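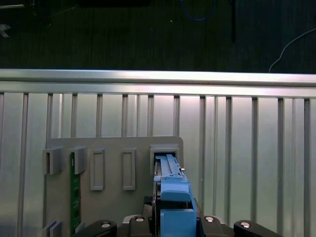
1/ A thread on going through my grandmother's recipe cards, mostly for my cousins, who keep asking.

There are 217 cards in two tins. Fumiko Amano wrote nearly all of them between moving to Irkwood and selling the house. A few are in my aunt's handwriting.

2/ Half are in Japanese and half in English, and some switch partway down. She used cups for flour and grams for sugar. I've left the measurements as she had them.

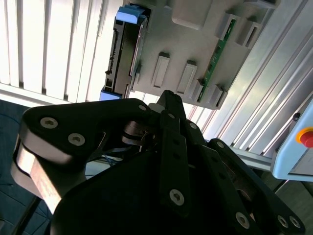 The ones with no title are harder. One says only "500 g, slow, lid on." Ayane Minami thinks it's the pork. I think it's the red beans, going by the colour of the stain on the back.

3/ I've typed up 100 so far. Pickles and soups are finished. Baking is next, and I'm not looking forward to it, as the oven temperatures are in Fahrenheit on some cards and missing on the rest.

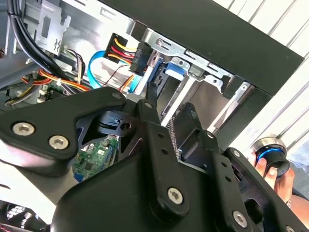 4/ Things I'd like help with:
Who was Mrs. Furukawa? Her name is on six cards, including the plum cake.
Does anyone still have the blue enamel pot from the stew card?
What does "the February way" mean for daikon?

5/ I made the plum cake last night. It needed 15 minutes longer than written and a bigger pan. The flavour was right. My neighbour took a third of it home.
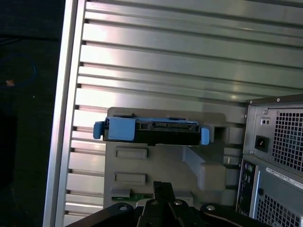 Blue drive carrier in its bracket.

6/ I'll post the soups as one file once Ayane has checked my Japanese. If you want a printed copy, reply with how many. Please don't send me your own versions of the miso yet.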